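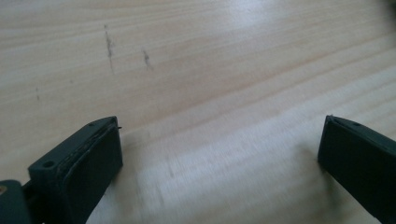
Traces grises sur un plateau en bois clair : vous faites comment ?

Forum Entretien du bois > Tables et plans de travail

sulastri_t
Bonjour à tous ! J'adore ce plateau, un bois blond avec un veinage fin tout en courbes, et je viens d'y découvrir trois traces sombres. La plus longue est un trait gris-brun, un peu comme du crayon ou une rayure, la deuxième est plus courte et toute déchiquetée, la dernière se voit à peine. C'est une table Ostura achetée en décembre, finition d'origine inconnue (vernis ? huile-cire ?). Je suis motivée comme jamais, mais par où commencer ?

Bokia17
Superbe veinage, ça donne envie ! Commence par la gomme blanche, tout doucement, dans le sens du fil. Si c'est du graphite, ça part en 2 minutes. J'ai sauvé un bureau entier comme ça !

Tiedemann
Pas d'accord avec la gomme en premier. Sur une surface un peu brillante, tu risques de lustrer une zone et de la voir à chaque rayon de soleil. Chiffon microfibre à peine humide, une goutte de savon noir, et on sèche tout de suite.

Bokia17
La gomme blanche tendre ne lustre rien du tout si on n'appuie pas. Les gommes bleues, oui, là je te suis.

Reinhold L.
Passe d'abord l'ongle en travers. S'il accroche, c'est une rayure et ni la gomme ni le savon n'y feront rien. Et surtout pas d'éponge magique, c'est un abrasif !

sulastri_t
Merci, vous êtes géniaux ! Je garde le test de l'ongle pour ce soir. Et si quelqu'un reconnaît l'essence je suis preneuse :)

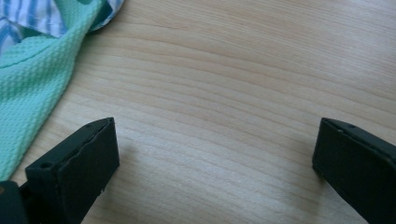
Ivar
Je prends le fil en route. Comment savoir si un plateau est verni ou huilé ?

Tiedemann
Dépose une goutte d'eau dans un coin discret et attends dix minutes. Si elle reste bien ronde et ne laisse rien, c'est sans doute un vernis. Si le bois fonce dessous, la finition est huilée ou fatiguée.

Bokia17
Bon, là-dessus on est d'accord ! Mais je maintiens pour la gomme.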